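Lesgate Robot Club: questions people keep asking

Is this a real robotics course?
No. It's a club with a project. You'll get no certificate, and anyone hoping for a line on a form that impresses a university should look harder at what they'd be claiming.

What is the project?
Clorau, our attempt to get an arm to put parts into a desktop PC. The memory and the processor wait in a printed fixture beside the case, and the arm is meant to do the rest. I have my doubts about "the rest".

Does it work?
Sometimes. The log has 3147 attempts in it and I wouldn't quote a success rate from it, as the rules for what counted as a success changed twice. Memory goes better than processors. A processor has to be set down flat and the right way round, and an open socket doesn't forgive much.
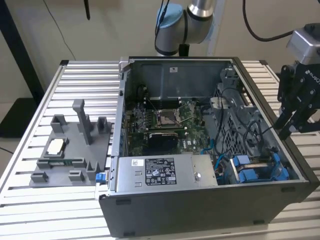
One parent wrote in to ask why pupils should spend a whole year teaching a machine a job that a person with a screwdriver finishes before tea. Fair question. If the aim were built computers, we'd build them by hand. What members get is practice at finding out why something failed, and some of them find that dull and leave by March.

Do I need to know how to code?
A bit helps. Saying you can when you can't does not.

What does it cost?
50 pounds a year. That goes on filament and spare parts. It doesn't cover the trip to the Plolgate contest.

Are you going to win Plolgate?
I doubt it. We scored 421 last time. The contest rewards speed over care, and I'm not convinced the scoring measures anything useful, but members want to enter, so we enter.

Can I use the arm at my first session?
No. You'll start with the Mahasneh simulator, which makes everything look easier than it is. Don't trust it.

How do I join?
Leave your name at the school office before the end of September.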